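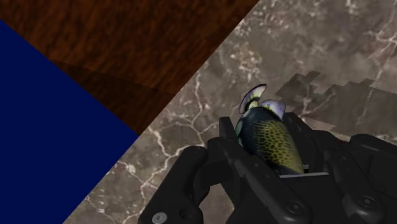
Liliswood Community Garden - December meeting

Hi all, it's me with the minutes again. I took them by hand and typed them up the next morning over breakfast, so if I've put words in your mouth, sing out and I'll fix it.

We started at 7 pm at the long table in the Carnon Street hall. Apologies came from the Stellow Road lot, who had a school concert on. Last month's minutes were passed once we'd changed "compost bay" to "compost bays" in the bit about the new boards.

Water

This took up most of the night. The bill came in at $334, well up on the last one, and Iulian Barbu had gone along the line with a torch and found a weeping joint behind the shed. He's put a clamp on it for now. We talked about whether to dig up the whole run or just replace the bad section, and we went back and forth on it for ages (sorry to those who'd heard it all before, I was one of the worst offenders). In the end we agreed to replace the section from the shed to the first tap and leave the rest until autumn. Iulian will get the fittings.

While we were on water, please turn the taps off at the wall as well as at the hose. I've been guilty of this too.

Rainwater tank

We've got two quotes for a 2000 litre tank. The dearer one includes the stand and the cheaper one doesn't, and by the time you add a stand there's not much in it. I said I'd ring both places and find out if they'll deliver down the lane, which is pretty tight past the Iordache fence. Mrs Iordache is happy for us to take the end panel off for a morning as long as it goes back the same day, and she'd like to know beforehand so she can keep the dog in. Very kind of her!

We have $700 set aside for the tank and nobody wanted to go past that without another vote. Carried.

Plots

Plot 2 is free from the new year. First name on the waiting list gets a call, and if they don't want it we go down the list as usual. There was a good chat about half plots for people who find a full one too much in the heat. No decision, but I liked the idea and so did most of the room, so it's going on the next agenda.

Tomatoes

Not really an agenda item, but we spent a good while on it. Plenty of us have curling leaves on the western side. Theories included the wind, the mulch, too much love from the watering can, and spray drifting over from next door. I'm going to take a few leaves to the nursery and see what they reckon.

Summer watering roster

The sheet is on the shed door. There are still gaps in the first half of January, so if you're home and can spare an early morning, please put your name down - pencil is fine.

Other business

The blue wheelbarrow has a flat tyre again. The good secateurs are missing and we'd love them back, no questions asked. Seed swap to be held at the next meeting, so bring labelled envelopes if you've got them.

Finished at 8.40 pm, with plum cake after. Next meeting is in February, same hall, 7 pm.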